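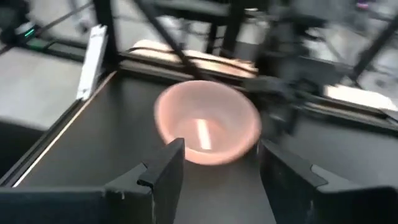

Bowls, Bowls, Bowls: the Gretside Cup gallery

Posted 22 Apr 2021

Okay, so I promised I'd get the pictures up before the end of the month and for once I've managed it! If you've been following our page you'll know we've spent most of this semester on the Gretside Cup, the student manipulation comp where every team gets the same handful of kitchen bits and has to teach a robot to sort, stack and tidy them. It sounds like something a toddler could do. A toddler could do it, and would beat us on time by a fair margin, but the toddler doesn't have to write a final report afterwards.

For anyone new, the short version of the rules: 8 tasks, two arms, no touching the table once the clock's running. You get points for a clean pick, points for a clean place, and you lose points if a bowl ends up on the floor. Our program is called Krishnan (long story, it was the name of the folder and it stuck) and it learns from recordings of us driving the arms by hand. At last count we had 1,627 recordings. My wrists are aware of every single one.

I've been the one looking after the photos and the write-ups this year, so if the captions lean heavily toward the bowl tasks, that's me playing favourites. The cloth folding people can make their own page.

The bowl tasks go like this. There's a single pick (grab one bowl by the rim, move it, put it down the right way up), then a nest (small one inside the bigger one), and then the "contents" task, where something's in the bowl and you have to leave it there or take it out depending on what the card says. Our single pick was good from pretty early on. Nesting was a nightmare until we slowed the last few centimetres right down, and now it's merely annoying.

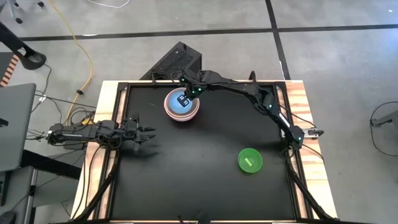
Right arm reaching into the pink bowl, left arm waiting its turn. Note the little green one with something inside.

Coordinating the two arms took up a silly amount of our April. Each one behaves beautifully by itself, and then you ask them to share a table and they get all polite or all pushy, with nothing in between. We tried giving the right arm priority, then the left, then a kind of traffic-light arrangement where only one is allowed over the centre of the table at a time. The traffic lights won. It's slower on paper, but our complete runs went up so much that I stopped arguing about it (I'd been arguing for the pushy version, for the record).

A few people have asked what we're running on. The controller code is all Listlow, the open library the upper-year students set up a while back, with our own bits bolted on top for the comp. If you want to join next year and you've never touched it, don't panic. I hadn't either. The Tedberg notes on the shared drive are the best place to start, and you can skip the chapter on calibration until you need it, at which point you should read it twice.

Oh, and colour! Colour was a whole saga. Our early recordings used mostly pale dishes, and the program got extremely attached to them. The first time we put out something bright it went for the reflection. We fixed that by mixing up the dishes between every batch and moving the start positions about, which I'd recommend to absolutely anyone doing this, and which I'd recommend doing in week one and not week nine like we did.

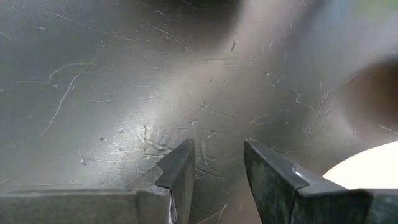 Fingers open, something white just beside them, and more scratches than I'd care to sort through.

I like the close-up views best, personally. When you're driving the arms you're mostly watching from above or from the side, and you think you're lined up perfectly, and then you look at what the gripper can see and you're a good thumb's width out. We started checking the close-up view after every failed pick and it saved us so much guesswork. It also makes for very boring movie nights, but there you go.

Our scoring for the bowl tasks, since a few of you asked: 113 practice runs in the final block, 75 of them clean from start to finish. I was hoping for more. Most of the misses were on nesting, where the bowl went in crooked and then the arm let go anyway, full of confidence. We're going to add a check before the release and see if that helps.
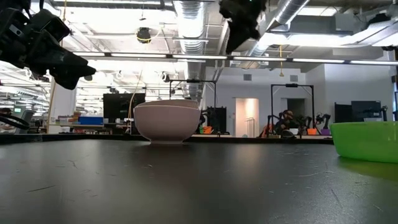 Gretside Student Robotics Club, Manipulation Team

That's the view across to the other end of the lab, with the grippers up out of the way over the white bowl and the lime green one off to the side. I've got a soft spot for the white bowl. The rim is kind to the fingers and the foot gives it a nice steady base, so it's the one I hand to new drivers for their first go. The lime green one is for people who've been getting cocky.

We meet in the lab after classes finish, and you don't need any experience, just closed shoes and a bit of patience. Leave a comment below or come and find us at the benches if you'd like a turn driving. More pictures once the cloth folding team sends me theirs, which I have asked for twice now!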